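Rolteda Open Day

The Rolteda Open Day is a public demonstration of robotic manipulation held each April by Rolteda, an automation laboratory in the town of Varkia. It was founded by the engineer Gerasimos Kouris, who still draws up the programme.

Format

The laboratory opens its main hall on 1st April. Visitors are admitted in groups of eight and stand behind a low barrier while the arms are run. Each session has two parts – a talk on gripper design, then a run of handling tasks using household objects. Attendance at the most recent event was 918, the highest so far recorded.

Tasks

The programme favours small items that are awkward to grasp. Locks and keys have been used since the second event, as they call for close alignment and leave little room for error. Cables are treated as a separate problem, because a coiled sheath can shift when it is touched. A session may be stopped and restarted by the operator, and failed attempts are left in the programme.

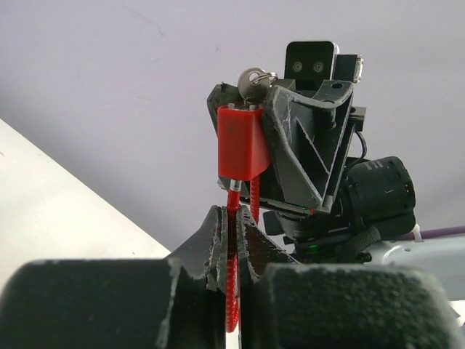
A red cable lock with its key inserted, seen from between the fingers of one gripper. Part of a second arm is behind it.

Related events

A shorter version, without the talk, is given at the Makris technical school. A proposal to move the main event to the larger Marnera hall was turned down on grounds of cost.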